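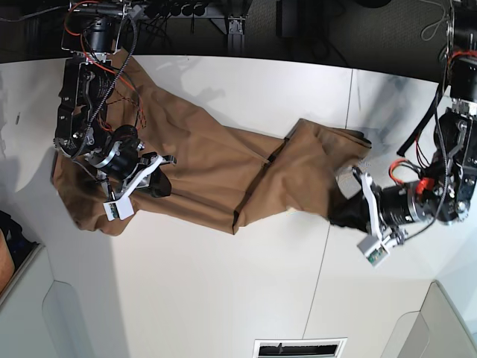

Section 6: Folding trousers on a flat table

Most folding advice promises a drawer full of identical rectangles and a changed life. We can't vouch for the second part. The method in this section will get a pair of cotton trousers into a tidy shape that stacks, provided you don't skip the flattening, and it takes longer the first few times than the people selling folding boards would have you believe.

The Gratville sorting table is used in the steps below, but any smooth, level top will do. A bed won't. The mattress gives under your hands and every crease you press out comes back in somewhere else.

Before you start

Clear and wipe the table. Pale tops show crumbs and biro marks, and khaki cotton picks up both. Take everything out of the pockets, including the small one inside the right front pocket that everybody forgets. Undo the belt and take it off altogether. Do up the button and the zip.

Note: The instructions assume the trousers are fully dry. If the waistband or pocket bags still feel cool to the touch, hang them up again and come back later. Folding damp cotton sets the creases in and may leave a smell.

6.1 Untwisting

Trousers come out of a basket as a rope. Shaking them by the waistband is the usual suggestion, and it works on light fabrics. On anything heavier it mainly makes a noise.

1. Lay the whole garment across the table, corner to corner if it won't fit straight.

2. Find the waistband. It is normally somewhere inside the biggest lump.

3. Find the hem of either leg and draw it away from the waistband until the leg is straight. Stop when you feel resistance.

4. If a fold lies across the middle, don't pull harder. Put the hem down, lift the folded part and turn it over, then draw the leg out again.

5. Repeat for the other leg.

Caution: Pulling both ends against a twist strains the inside seam. Declan Nuttall, who tested this section for us, opened a seam on his own work trousers this way and would like it mentioned.
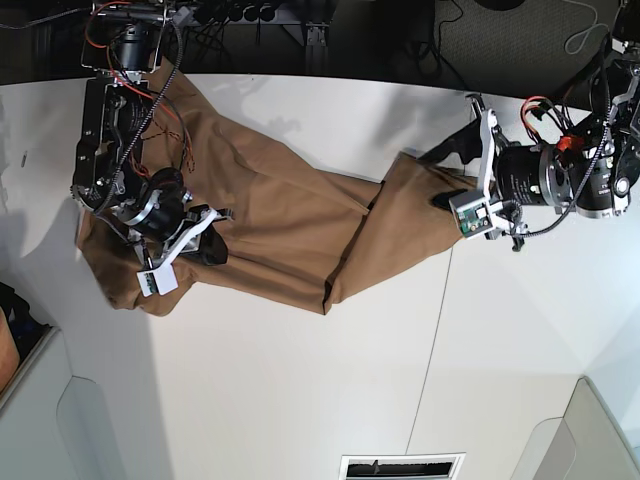 6. Check that neither leg has gone inside out. If one has, reach in from the hem, take hold of the fabric near the knee and bring it back through.

6.2 Flattening

7. Turn the garment so that the waistband is on your left and the hems are on your right. Left-handed users may prefer it the other way round. It makes no difference to the result.

8. Lay one leg on top of the other, with the side seams together along the edge nearest you.

9. Smooth with the flat of your hand from the waistband towards the hem. Go over it twice. Some guides ask for a third pass, but we tried it and saw no improvement.

10. Tuck the pointed part of the seat inwards so that the long edge runs more or less straight.

Note: You don't need a spray. The Fornunora crease mist sold alongside the table is pleasant enough, but in our trials we could not tell the sprayed pairs from the others by the next morning.

6.3 Folding

11. Bring the hems up to just below the waistband. Leave a gap the width of your hand.

12. Fold in half again for a shelf, or in thirds for a drawer.

13. Press down lightly and let go. If the bundle springs open, the legs were not flat at step 9. Unfold it and go back. Pressing harder won't help.

Fabrics that don't behave

Corduroy slides. Fold it once fewer and put it at the bottom of the pile. Linen will crease whatever you do, so hang it. Stretch cotton looks tidy straight away and then slowly relaxes, and we have no cure for that. Hui-mei Tang suggests rolling it, which suits a suitcase, though a rolled pair takes up more room on a shelf.

Storing

Stack no more than 6 pairs. Past that the lowest ones take a hard line across the knee, and the stack leans. Put the folded edge towards you so that a pair can be drawn out without dragging its neighbours along. You may wish to turn the pile over now and then. Carol Parsons does so every May and swears by it. We have not noticed any harm from leaving ours alone.

For shirts and knitwear, go on to Section 7. For fitted sheets, see Section 9, and keep your expectations modest.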